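Posting kids books abroad, cheapest way?
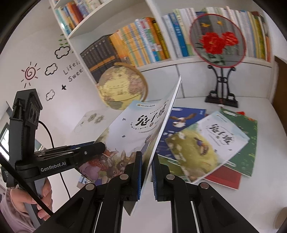 Asked by Pladside, December
3 answers, 722 views

Need to send a few thin paperbacks to my niece overseas, picture books mostly, one is Chinese (兔子坡). Post office quoted me parcel rate which is more than the books cost. Is there still a seperate rate for printed stuff? Total is 622g with no packaging. Not in a rush but don't want bent corners.

Answer from Bhatia (36 points)
Yes, ask for printed papers at the counter, they don't always offer it. Books only, no toys or sweets in with them or it goes back to normal price. A card is fine I think?? Check. Customs form still needed.
For corners: two bits of stiff card bigger than the books, tape round the lot, then a padded envelope. Don't use a big box.

Answer from Asunik
just buy them online over there and get it delivered. did this last year, much less hassle

Answer from Brendus (132 points)
Not much help if the shops there dont stock Chinese ones. Agree with Bhatia. Also weigh it again once its wrapped, card adds more than you'd think and you might tip into the next band. Split into two if so, worked out cheaper for me. Get proof of posting.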